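Tredard 3: photo and clip organizer for Windows and Mac

I wrote the first version of Tredard because my own picture folders were a disgrace. Phone backups inside phone backups, four copies of the same birthday, video files with names like a license plate. I'd bought a couple of big media suites and they did everything except the one job I wanted, so I sat down one June and started on my own (my wife thought it would take a weekend, bless her).

Version 3 is the one I'm proudest of. You point it at a folder, or a whole drive, and it reads through your pictures and clips and sorts them by date, size and what they look like. Duplicates get grouped side by side so you can pick the keeper yourself. It never deletes anything without asking! Whatever you throw out goes to a holding folder first and stays there until you empty it.

What's new this time:

Side-by-side compare now works on video as well as photos.
Batch rename goes up to 800 files in one pass. The old limit was 300, and boy did I hear about it.
Tags travel with the file, so they're still there when you move to another computer.
The slideshow maker has 80 transitions. I use two of them, but Abdelghani Ouali, who did the design work on this release, loves every last one.

Lahcen Abdel Hamid rewrote the importer from scratch, and it's so much quicker on old external drives that I went back and ran my whole archive through again just for fun. It also picks up where it left off if you unplug the drive halfway, which I do all the time.

If you're coming from Busier or Pavholm, there's an import option for both under File, and your albums and star ratings come across. Captions from Pavholm come in as notes for now. I'm working on that.
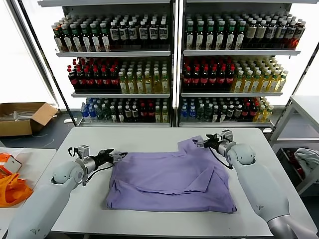
Tredard runs fine on a modest laptop. You'll want 1355 MB free for the full install with the slideshow music, or you can skip the music and add it later from the Help menu. There's no account to make and your files stay on your own computer.

The license is a one-time purchase and covers two computers in the same home. If you already own version 2, your old key gets you the upgrade price at checkout, just paste it in the box. Boxed copies with a printed guide are sold through Holloway, and they'll ship the guide on its own too if you ask them nicely.

Questions go to the support form and I answer most of them myself, usually in the evening with a cup of tea going cold next to me.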